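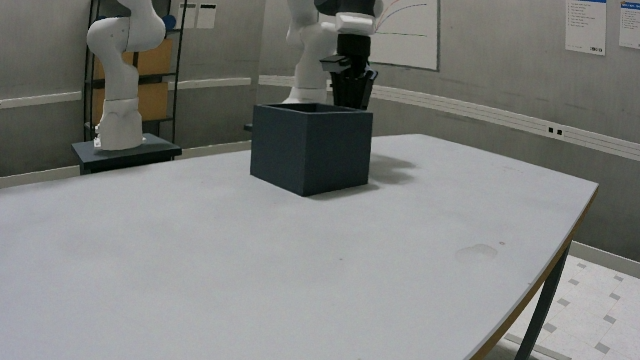

Nikola Kalinowski

Apr 23, 2018

Section 4: Rigging the Muserholm dinghy

Read this section through once before you start. Rig the boat ashore, on its trolley, with the bow pointing into the wind. Two people are needed for step 2.

Caution: Look up before you raise the mast. Keep well clear of overhead power lines, including when you wheel the rigged boat to the ramp.

1. Lay the mast behind the boat with the sail track facing down. Check that each split ring is closed and tape it.

2. Stand the mast in its step. One person holds it upright while the other pins the forestay to the bow fitting.

3. Pin both shrouds to the chainplates, using the third hole from the top. Pull firmly on each one before letting go of the mast.

4. Set the mast rake. Hoist a tape measure on the main halyard, lock it off and measure to the top of the transom. The standard setting is 475 cm. Move both shroud pins by the same number of holes.

Note: Boats supplied before July have the older Apaza adjusters. The holes are closer together, so go two at a time.

5. Slide the boom onto the gooseneck and attach the vang loosely. Leave the mainsheet free to run.

6. Feed the mainsail into the track and hoist until the head reaches the black band. Cleat the halyard and coil the tail into the bag.

7. Shackle the jib tack to the bow fitting, hoist, and lead the sheets inside the shrouds. Tie a figure-eight in each end.

8. Fit the rudder. The retaining clip must click over the lower pintle. Keep the blade up until you are in deep enough water.

Caution: Do not leave the boat unattended with the sails up. If you have to walk away, drop the main and tie it to the boom.

Spare parts: the shroud pin is part 316 and the rudder clip is part 84. Both are listed in the Nollotano catalogue.

Section 5 covers launching and recovery.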